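About us

Zendstead is a small firm that sells power strips, plug adapters and the little cube blocks that go with them. Nothing else. We tried lamps for a bit. Didn't suit us.

Started in Mondgate with one shelf and 2 boxes of stock, all of it white, all of it dull. Then came the coloured sockets. People liked them, so we stuck with colour and haven't looked back much. Our first run under the Chala name was 991 strips, gone before December, and the second was 1522. Still got a few of those in the back if anyone wants one (ask, they're not on the site). 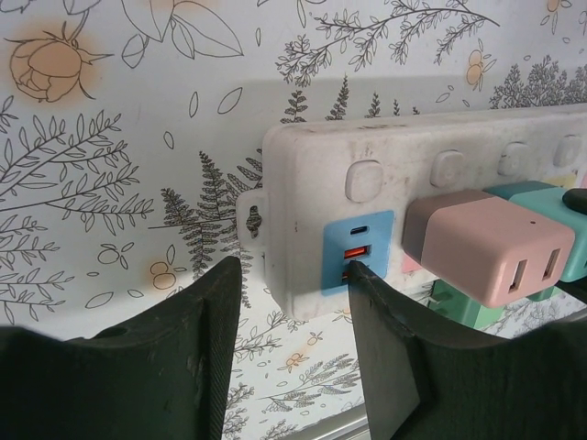 We use our own stuff. Bench strips stay in service until they look properly tired, and they get grubby, same as they would behind your desk. Smudges and scuffs tell us more than a new one out of the box. Wipe with a dry cloth, please. Unplug it first!

Colours next. Pink, teal, blue, yellow, mint. Pastels mostly, nothing loud. We get asked for black a lot and the answer is still no, sorry.
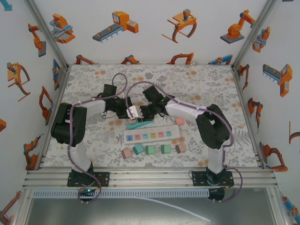 Pink, teal and mint cubes lined up below a face-socket strip.

Sockets and cubes are picked to go together, but mix them how you like. Yellow is the one that sells out. Spare cubes are sold singly or by the pair and orders placed before noon go out the same afternoon, unless the van's off the road agian.

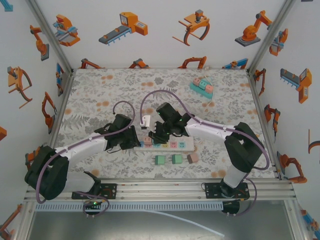 Photo: Zendstead / Sestemach bench

Sestemach is our second site, over the river from Mondgate. Smaller, warmer, better kettle. Layouts get tried there on the patterned cloth before anything goes in the catalogue. Returns go there too, so check the label on your parcel.
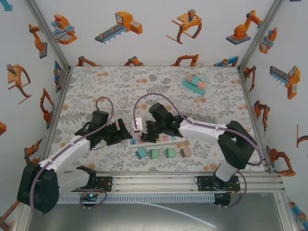

Trade orders: yes, minimum 2 cartons, mixed colours fine. Schools and nurserys, get in touch for the price list. Visitors welcome at Mondgate from 10am, ring the side bell, the front one doesn't work. Parking round the back.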